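Faint streaks and smudges on a white matte tabletop that come back after every cleaning

Home & Household > Surfaces and Furniture
Tags: tables, matte finish, streaks, cleaning products

Doaa Tazi

I have a plain white table against the wall in my workroom. Matte finish, smooth, no grain or pattern. I bought it secondhand and the seller did not know whether the top was laminate or paint over board. I use it for sorting small parts and cutting paper patterns, so it gets cleared and wiped most evenings.

The problem is streaks. Straight after wiping it looks clean. Once it has dried, and the light comes in low from the right side, there are faint streaks running across the middle and a few smudges that do not move with a dry cloth. From directly above I can't see them at all. From a chair, looking across the surface toward the wall, I can.

What I have tried so far:

Juvia all-purpose spray, undiluted, wiped with paper towel. Streaks slightly worse.
Dish soap in warm water, wiped with a cotton cloth. Streaks in a different direction.
White vinegar and water, half and half. No change after it dried.
A melamine sponge on one corner. I stopped after a few strokes when that corner looked different from the rest.

I would like to know whether this is residue or damage, and how to tell which finish I have. The only things that live on the table are a plastic basket for whatever I am sorting and, while I am working, the usual tools. I don't want to put a cloth or mat over it, as I need the flat surface for cutting.

Tap water here is hard, if that matters. I have no dishwasher and everything glass in the house gets spots.

Bohdana Kuzmenko

Most likely residue, with one small area of damage where you used the melamine sponge. These need to be handled separately.

Residue first. A matte surface has fine texture. Cleaner that is not rinsed stays in the low points of that texture and dries as a film. The film reflects light differently from the bare surface, so it shows at a low angle and disappears when viewed from above. Each new product you apply dissolves part of the old film and spreads it along the direction of the cloth. The change of direction you saw after the dish soap fits this.

Paper towel adds to the problem. It sheds lint and stops absorbing early, after which it only moves the liquid along. Fabric softener on cotton cloths has a similar effect, so wash the cloths without it.

Procedure I would use:

Clear the table completely, basket included. Wipe the underside of the basket as well. Plastic that sits in one spot collects grime at the rim and prints it back onto a clean surface.

Dry dust first with a clean microfiber cloth. Grit dragged around under a wet cloth leaves fine marks that look like streaks and are permanent.

Fill one bucket with warm water and 2 drops of plain dish soap per quart. More soap does not clean better here. Fill a second bucket with clean water only.

Work in sections the width of your forearm. Wash a section with a well wrung cloth, in straight overlapping passes parallel to the long side. Avoid circles.

Rinse the same section at once with a second cloth from the clean water bucket. Change the rinse water when it turns cloudy. For a film that has built up over months, expect to change it more than once.

Dry immediately with a dry microfiber cloth. In a hard water area this step matters more than the choice of soap. Water left to evaporate deposits minerals, and on white they appear as dull gray patches with a soft edge.

Let the table stand for 20 minutes, then look at it from a chair. If streaks remain but are weaker, repeat the whole procedure once. If they are unchanged, they are probably in the finish.

For the remaining minerals you can use distilled water in the last rinse. One bottle covers a small table many times over.

On the vinegar: it would have loosened mineral deposits, but you let it dry on the surface, so they settled again. Vinegar should be rinsed off like anything else. I would leave it out until you know what the finish is.

Melamine sponge is a very fine abrasive. On a matte surface it either cuts through the texture and leaves a shinier spot, or it scuffs paint and leaves a chalkier one. If the corner looks shinier, no cleaning will bring it back. Do not try to even it out by sanding the rest.

Hendrik Smits

just use window cleaner, I do mine every Saturday with the blue one and a newspaper and never had a problem. mine is glass though

Riet Lambrechts

I agree with the rinse. Adding the part about identifying the finish, as it was asked and has not been covered.

Check the edges. Laminate is a sheet bonded to a core. On most tables there is a thin line along the edge where the top sheet meets the edge strip, usually a little darker than both. Run a fingernail over it. If it catches slightly, you have laminate or a similar bonded sheet. Paint goes around the edge without a line and tends to be slightly rounded at the corner.

Check underneath. A laminated board often has a plain backing sheet in a different color or texture. A painted board is often left raw or has thin, uneven paint with visible overspray near the rim.

Check with heat or solvent only as a last resort, and somewhere out of view. A cotton swab with rubbing alcohol, held on the underside of the rim for a few seconds, will pick up color from many water-based paints. Laminate gives a clean swab. A clean swab does not prove laminate, as cured two-part paint also resists alcohol. Color on the swab does rule laminate out.

Why it matters:

Laminate tolerates alcohol, mild degreaser and repeated wet cleaning, as long as water does not sit in the edge seam. If soap and rinse fail, a 70 percent alcohol wipe will usually take off what is left of a silicone or wax film. Some all-purpose sprays leave one.

Paint tolerates much less. Keep to soap, plain water and a soft cloth. No alcohol, no degreaser, no vinegar at half strength. If the streaks are brush or roller marks they were there from the start, and they will be regular, parallel and evenly spaced. Wiping streaks follow the swing of an arm and curve at the ends.

To separate film from finish marks without washing anything: breathe on the spot. On a film, the fog forms and clears unevenly and often shows the old wipe pattern. On clean surface it clears evenly, even where there is a scratch. This takes a few seconds and is more reliable than looking.

One more point about light. A white table next to a cool gray or blue wall will look grayer on the side nearest the wall and creamier on the side facing a warm lamp or a window. This is often reported as yellowing or as a dirty patch. Move the lamp before you start scrubbing. If the patch moves with the light, leave it alone. The same applies to the shadow in the corner where the table edge meets the wall.

As for products, I have used Wamton surface soap at a lower dose than the label suggests and had no film. I would not call it better than dish soap. Do not buy polish of any kind for a matte top. It fills the texture, looks good for a day and then shows every hand mark.

Doaa Tazi

Thank you both. Results so far, in case someone else has the same table.

Edge: no line, fingernail does not catch. Underside: raw board with a bit of white near the rim. I did not do the alcohol test as that seemed clear enough. I am treating it as paint.

Breath test: the fog cleared in bands in the middle, so there was film. Two rounds of wash, rinse and dry removed most of it. The rinse water was cloudy both times, which I did not expect on a table I wipe every evening. The melamine corner is chalkier than the rest and is staying that way.

Faint streaks are still there if I look for them, and a few very light smudges. I have gone over to a dry cloth in the evening and a proper wash once every 14 days. The gray area on the left was light, it moved with the lamp.

Jad Atallah

Same finish on a bench of mine, so one note on the basket. If it is colored plastic, lift it when you move it. Dragging leaves a thin colored line on matte white paint that looks like a scratch. Most of it comes off with a damp cloth if you get to it the same day. Felt dots under the corners solve it, but check them for grit now and then.

I would also do the wash in the morning. You get the light from the side and can see what you missed.

Doaa Tazi

Noted about the dragging, I do that constantly. Ordering felt dots. Adding a picture of the top as it looks now, with the basket back in its place.
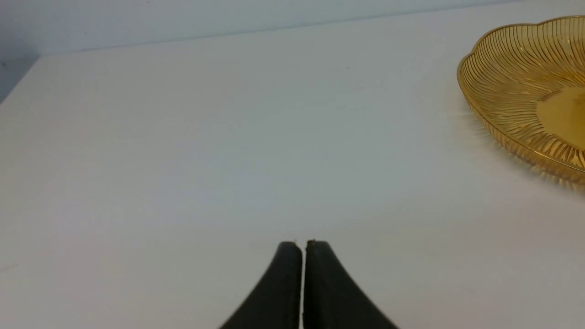
White tabletop with the basket in the corner. Faint streaks remain.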